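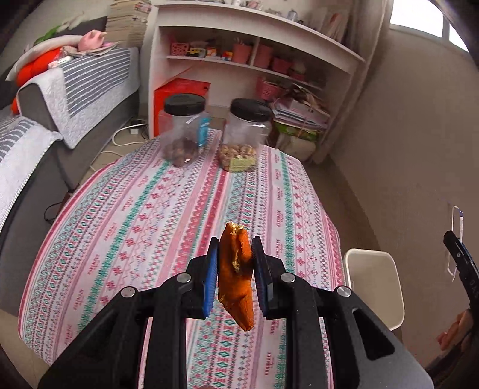
How to label grasps on soft scraps (peel, husks, leafy bits) for a hand-held gripper policy

4 min read

Quick writeup of the labeling method we used in June. Carol Pickering asked for it twice so it goes up now, rough edges and all. Assumes you already have your wrist video synced to finger width. If not, do the Hostance sync page first.

The problem: width alone lies on soft stuff. Peel folds, fingers keep closing, and the auto labeler marks "grasp" way too early or splits one grasp into two. Our first policy trained on those labels kept letting go over the table.

What you need
- your demos, ours was 346 episodes
- Zarkidley 4 or whatever annotator you like
- a second person for the check pass

Step 1. Run the auto labeler anyway. Saves time. Set the minimum hold to 30 frames, anything shorter gets flagged and not labeled.

Step 2. Open each flagged episode and find first contact. Both pads touching the object -- not one. One pad touching is a push. Label it push.

Step 3. Find the lift. Look for the tablecloth pattern sliding behind the object while the object stays put between the tips. A busy cloth is great for this, small repeating motifs especialy. Plain white table, you'll be guessing.

Step 4. Mark release at the first frame where either pad is clear. Don't wait for the thing to land.

Step 5. Tag shape: flat, folded, curled. Tag it at contact, then again at lift. Peel changes between the two and the policy seems to care.

Step 6. Check pass. Yolandi Mabuza redid a slice of mine blind and we disagreed on 26 episodes. Nearly all were step 2, thin edges hidden behind a pad. We dropped those from training. You could also keep them with a wide contact window, haven't tried it.

Two-handed demos: label each gripper on its own track. If the other one only pokes in at the side of the view, use its own camera, dont guess from this one.

Result so far: fewer early drops on peel, no change on nuts or other hard bits. Didn't expect one there, width works fine on hard things. Onion skin still bad -- too thin, the width reading looks the same as closed fingers.

Export as one row per segment, not per frame. The Flusmont loader chokes otherwise.

Related
Syncing finger width to video with Hostance
Sithole: picking a minimum hold
Push or grasp? Notes on one-pad contact
Flusmont loader, common errors

This site uses cookies to remember your settings. Accept / Manage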